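Front lamp on my Redby washes out everything close to the robot

Ruaridh Innes
Member since August

Hi all! I've been having a great time with my Redby sidewalk rover, and night running is by far my favorite thing to do with it. Daytime driving is solid now, so I've moved on to the lighting. I fitted the Paterson lamp on the front bracket, plugged it into the accessory port and took it out on Friday evening.

My trouble is the ground right in front of the body. The lamp is plenty strong, but the brightest part lands so close that the pavement there turns to pure white, and then the road falls off to dark gray before the robot has much use for it. The curb detector keeps dropping out too, mostly on smooth asphalt. I have the lamp at full power and exposure on auto. Firmware is 1178.
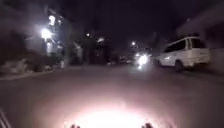 Lamp on, white van at the curb on the right, headlight coming the other way.

Things I've tried so far: wiping the lens, swapping the lamp cable, restarting the camera service (twice, because I'm an optimist). Is this an aiming job or a camera settings job? I'd love to keep the lamp if I can, it's a lovely bit of kit.

bernville_bot

Aiming first, camera second! I went through this exact thing with mine and it's a really satisfying fix once you get it.

The bracket ships pointing way down. Park the robot on flat ground facing a wall, power the lamp down to low, and loosen the two side screws just enough that the lamp moves with a firm push. Bring it up 9 degrees from where it ships. Snug one side, check the level, then snug the other - if you crank one all the way first, the bracket twists and your beam ends up off to one side. Ask me how I know. 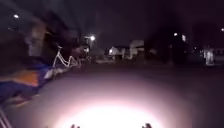
Once the tilt is set, go into the camera page and turn off auto exposure. Auto looks at the whole picture, sees a big black sky, and opens right up, so the near ground doesn't stand a chance. I set a fixed exposure of 3000 microseconds and nudged the gain up from there until I could make out the curb line. Save it as its own night profile, or you'll be redoing it after every daytime run. Then bring the lamp back up slowly and stop while you can still see some texture in the pavement. Mine ended up well short of full power and the battery is happier for it.

Also, put a dab of paint across the bracket joint when you're done. If the lamp ever gets knocked you'll spot it right away.

vanier_dave

just turn the lamp down. worked for me

Ruaridh Innes

Thank you both! Bracket was pointing at its own feet, pretty much. I've raised it and made the night profile, and I'm heading out again after dinner. So excited to get this dialed in. One more thing while I have you.
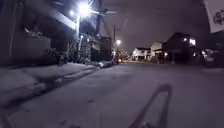 Do I need to redo the camera calibration after moving the lamp?

Only if the camera moved as well. The lamp has its own bracket, so tilting it leaves the calibration alone. If you bumped the camera mount while you were in there, run the checkerboard routine again in daylight before you touch the night profile.

bernville_bot

Seconding that. And post your gain number when you settle on one, I'm still fiddling with mine!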